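# The slow business of putting things away

Kane Ashby keeps a list of the ways a tidy-up can go wrong. It runs to 48 entries, and most of them are dull. The gripper closes a moment early. The planner picks a route that brushes a bottle. The label reader decides that a shadow is a word. Entry 29 just says "lid", underlined twice.

Ashby leads the planning team at Cladex, a small software firm on the edge of Furkville. It doesn't build arms. It writes the layer that sits between a camera feed and a pair of them, and decides what should move, in what order and by which side. The product is called Urrego, and for the past year it has been learning to sort a dressing table.

The choice of task puzzles visitors who expect boxes and conveyor belts. Ashby's argument is that cosmetics are awkward in useful ways. The containers are small, some are shiny, some are see-through, and they belong in compartments only slightly bigger than they are. A planner that copes with all that should find a parts bin easy going.

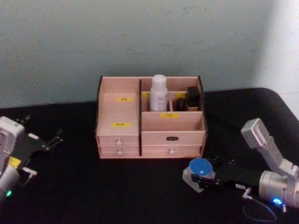
Urrego splits the job into three questions, and each has its own module. The first asks what is in view, the second asks where each item belongs, and the third works out how to get it there without hitting anything. Only the last of these sends commands to the motors. Keeping them apart makes the system slower, but it means a mistake can be traced to one place. The second module leans heavily on written labels, and the yellow stickers on the organiser are its main source of truth: the one reading 口红, Chinese for lipstick, marks the front right compartment, and no amount of clever guessing about shapes is allowed to overrule it. The third module has a harder time. A frosted tub with a blue lid, held just above a black cloth, gives the depth estimate very little to work with apart from the lid itself, so the planner treats the lid as the known part and fills in the body from a stored model.

That shortcut caused entry 29. An early version took the lid for the whole object and set off as though there was nothing underneath it. The fix was four lines of code, and finding it took most of December.

Two arms bring their own trouble. Urrego plans for both at once, then checks the combined path for clashes at short intervals. If it finds one, the arm with less to do waits. Ashby's team tried a more even-handed scheme in which each arm gave way in turn, and dropped it when the pair began to dither like two people in a doorway.

"Waiting is cheap," Ashby says. "I used to be embarrassed by pauses in a demo. Now I put them in the log in green."

The logs are where the team spends its days. Every run is stored with its camera views, joint positions and the planner's reasons for each choice, written out in plain sentences. A viewer called Flallitz lets an engineer drag a slider through the run and see what the software believed at any moment. The current test set holds 2000 runs, and the team replays all of it before any change goes in.

The wrist view gets the most attention. From overhead or head height, the organiser is a fairly regular shape with clear compartments. Close up and at an angle, a side panel may take up much of the outline and a bottle can cover part of a label. The planner has to know that it is looking at the same piece of furniture, and that a sticker it can no longer read still says what it said before.

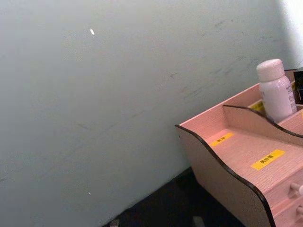
*The organiser at close range, with a third yellow label partly hidden behind the white bottle.*

Urrego handles this with a shared map. Labels are written into it when one camera reads them with enough confidence, and they stay there until another reading contradicts them. Scuffs on a wall were once a nuisance, as the older detector would try to read them as text. It now ignores any marking that isn't attached to a surface it has already recognised.

There is still plenty the software can't do. Drawers are the next job, and Ashby is wary of them. A small round knob is easy to find and hard to pull straight, and the present controller has no good way of feeling that a drawer has stuck. The team has a force-sensing branch running in simulation – run 1821 is the one they show people – but it hasn't been merged, and Ashby won't give a date.

In the meantime the list keeps growing. Its newest entry concerns a planner that found the right compartment, reached it neatly, and then held on to the jar while it waited for a message that had already arrived.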